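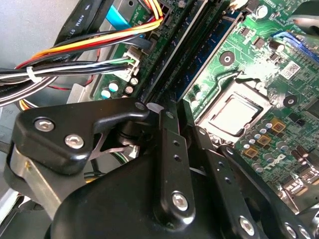

The case for the old desktop

There is a drawer in most homes that holds two remote controls, a dead phone and the firm intention of fixing the computer. Carola Oltmanns has made a modest living from that third item. Her repair shop, Hagedorn, handled 663 desktops last year, and she will tell you that most of them were suffering from lint and neglect.

"People bring it in as if it were a sick dog," she says. "Then they ask if they should just get a new one. You don't say that about the dog."

A new machine of the sort her customers have in mind runs to $800. A stick of memory and an hour on the bench usually costs them $161, plus a short lecture on not keeping the tower under the radiator. The lecture is free and, she suspects, worth every cent. 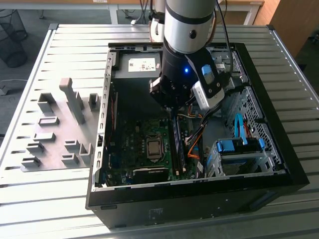
HOME & WORKSHOP

The first step is the least dignified. The tower goes down on its side, the panel comes off, and the owner meets the motherboard for the first time – usually after years of shouting at it. Memory is the friendly part. It stands up in its slot, held by clips, and goes in one way only, a fact that has not stopped people from trying the other.

The processor, under its square silver lid, is best left alone. Lerato Naidoo, who teaches the shop's evening class, allows beginners to look at it.

Her next class is on 18th September. Bring your own screwdriver and a cup for the screws.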